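Hernenby's psychic evening fills the hall

I got to the Gwynne rooms just before 7 and nearly 138 people had beaten me to it! Sioned Harries was reading auras (mine's murky, apparently). 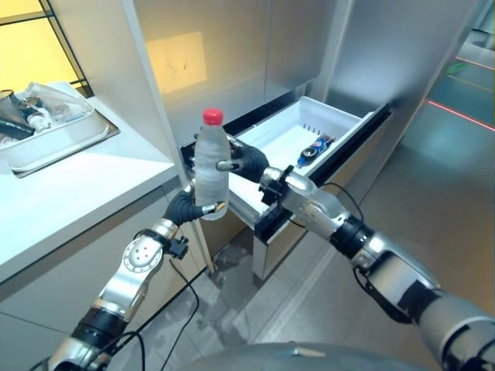
What Lumitz is about

It's a dream-sharing circle, and I've been going since May. You write down whatever woke you,

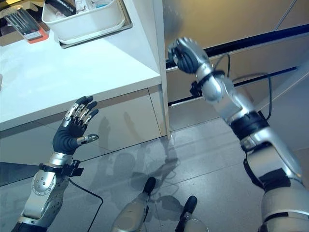
then swap it with a stranger and see if anything rings a bell. Mine did, and I went cold all over.
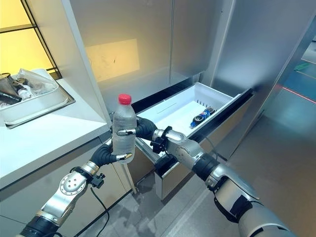
Hands and a red-capped water bottle.

The circle wants £4000 for a room of its own and has £3090 so far.
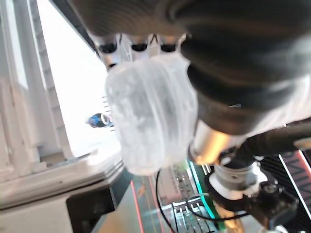
Hywel James reckons it's all coincidence, but he'll be back next month.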